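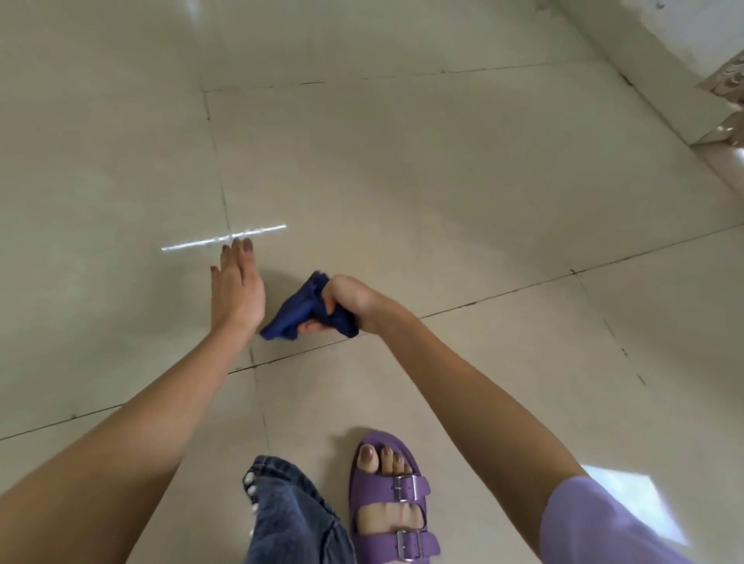
Hand-wiping the tiles with a navy cloth, one hand down for balance. Floor care is the job I'm trying to price up this month.

1/ We have a small budget for equipment at Riluvthorpe this year and most of it is going on floors. I said I'd post how I'm planning it, so this is that. It's long. Mute me if floors aren't your thing.

2/ The building is nearly all big glossy tile. It marks easily and you see every smear when the light comes in. A wet mop does the open parts well enough. The grout lines and the bit along the skirting still get done by hand, kneeling or bending over.

3/ First thing I did was write down which jobs get done and how long each one takes. I didn't look at a single machine until that was finished. Last time we bought the machine first and then went looking for work for it. It lives under the stairs now.

4/ What came out of the list: open floor is most of the area but less than half the time. Edges, corners and spot marks take the rest. Most robot floor cleaners are sold on area per hour, so their figures look great and don't tell me much.

5/ I've got quotes for two machines so far. One is the Putovance, a low round scrubber that docks itself. The other is a bigger upright thing from Prisberg with a side brush. Both reps were fine to deal with. Both measured the corridor and didn't ask about the toilets.

6/ Running costs, as quoted. Putovance pads and fluid come to £540 a year. Prisberg wants £300 a year but the brushes are extra and they wouldn't put a price on those in writing. So for now I'm treating the two as level.

7/ Lease or buy. The lease is 4 years with service included. Buying is cheaper over that time if nothing breaks. I don't have the money set aside for a big repair, so I'm leaning towards the lease. Someone with a proper repairs budget might well go the other way.

8/ Things I've put in the plan that weren't in either quote: a socket where the dock needs to go, a ramp for the step by the back door, somewhere to fill and empty the tank, and paid time for someone to clean the machine itself. The last one is every day. It adds up.

9/ Also a line for cloths. We'll be buying just as many as before. I was asked to cut that line to help pay for the robot and I've left it in. Neither machine goes tight to the wall, and neither will get down and work at one mark until it's gone.

10/ A few people have asked about the arms-on-wheels type, the ones meant to pick up a cloth and wipe like a person does. I'd like one. I had a call with Tamošiūnaitė, who are working on that sort of thing, and they were straight with me that they have nothing to sell for a building like ours yet. They asked a lot about how we hold the cloth and where the other hand goes, which I couldn't answer very well.

11/ I've put that down as "look again at the next review" with no money against it. I don't want to hold back a chunk of this year's budget for something with no price and no delivery date.

12/ Trial next. I've asked both firms for 3 weeks on site, same corridor, same times of day. Prisberg said yes. Putovance offered a demo morning, and I've gone back to say a morning is no good to me. I need to see it after school pick-up when the floor is properly filthy.

13/ What I'll write down during the trial: how often it stops and needs a person, how long the tank takes to sort out, what's left along the edges, and whether the tiles dry with streaks. The streaks matter a lot on a gloss finish. Our old mop water left a grey film that we spent ages wiping off again.

14/ The people who do the cleaning now get the main say on the score sheet. Their hours stay as they are in the plan. The time saved on open floor goes to edges and to the stairs, which haven't had a decent clean since January.

15/ If anyone has run either of these on gloss tile with dark, narrow grout, I'd like to hear what the brushes cost you in the second year. Replies or messages both fine.

16/ Correction to 6: the £540 is pads, fluid and one filter change. Any extra filters are on top. I've asked how many it gets through.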